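Home Trips Eating Small Towns About

July - posted by the Wiltow Weekender
4 min read

So the Vinelik salt works finally opened its doors to the public again, and of course I was in the parking lot at nine in the morning with a thermos and the wrong shoes. If you go, wear something with a grip! The walkways between the drying pans are old planks and they get slick.

I should say I grew up in Wiltow, 2 towns over, and had never once been inside. You drive past the long brown sheds on the way to the lake and that's that. Tickets were free but you had to pick a time slot, and mine came with a paper wristband numbered 178, which I wore all day like I'd been to a concert.

The tour starts at the brine well, in a little round building that smells like the ocean (we are 310 miles from the ocean). Our guide had worked there for ages and talked very fast about pumps. I lost him somewhere around the second valve, but he did let the kids taste the brine off a wooden stick, and the faces they made were worth the drive. I tried it too. Imagine licking a pretzel factory.

After that come the boiling sheds, and wow, the heat. The pans are wide and shallow and the steam goes straight up through slats in the roof. You stand on a kind of balcony and watch the crust form at the edges, then somebody rakes it in with a tool that looks like a giant squeegee. I could have stayed an hour, but the group behind us was already coming up the stairs.

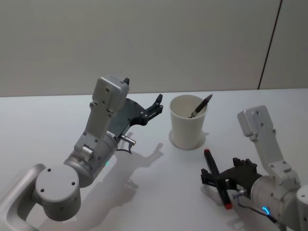

Lunch was in the old cooperage, where they used to make the barrels. Toom, the bakery from Plillden, had a stand at the far end and was selling potato rolls with the coarse salt on top. I had one with butter and then went back for another - the line was twice as long by then and I still don't regret it. They also had a caramel thing that was gone before I got there, so go early.

The part I liked best was the record room upstairs. They've kept the old delivery books, and one was open to a page listing 3647 sacks sent down the river in a single season, all in the most beautiful handwriting. Somebody had also drawn a duck in the margin.

The gift shop is tiny and cash only. I came home with a bag of smoked flakes and a dish towel. The smoked stuff is great on eggs, a bit much on tomatoes. They're doing the open day again in the fall, and the evening slots include the well by lantern light, so I've already put my name down.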